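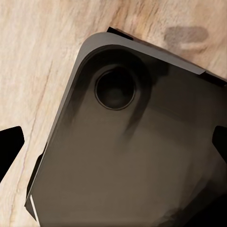
Diagonal grain in a pale wooden surface, with a darker line running through it and a smudge-like mark near one corner.

Reading a Board Before You Buy It

Most complaints about solid tabletops start at the lumber rack. A buyer picks for color, takes the boards home, and finds in April that one of them has cupped. The grain gave fair warning, but it takes some practice to read.

Start with the end of the board. Growth rings that run flat across the end mean the piece was flat-sawn, and it will move most across its width. Rings that stand upright mean quarter-sawn stock, which moves about half as much in many species and costs more. The Kedell yard stacks the two separately and marks the ends with chalk. Drora, the smaller mill upriver, does not sort, and a patient buyer can do well there.

Next, check the face. Dark lines that follow the grain may be mineral streaks, pitch, or the start of a split. Run a fingernail across the line. If it catches, flex the board gently and look again under a low light. A streak is a matter of taste - a split will travel.

Knots need the same care. A tight knot is bound to the wood around it and can stay in a top. A loose one has a dark ring of bark and should be cut out or filled before planing. Grain bends around any knot, so expect tearout there and take lighter passes.

Moisture is the last check. Indoor furniture stock should read between 6 and 8 percent on a pin meter in most heated homes. The workshop at Zurnevow holds its boards for 40 days at indoor humidity, stacked on dry strips, before any are cut. Its oldest bench, dated 1783 on the underside, has a top made of 4 planks with open joints that close each summer.

Finish both faces with the same number of coats. A top sealed on one side only takes up water unevenly and will bow. The Gentile pattern book, still used at Zurnevow, calls for slotted screw holes under any top wider than 70 centimeters, with the slots cut across the grain.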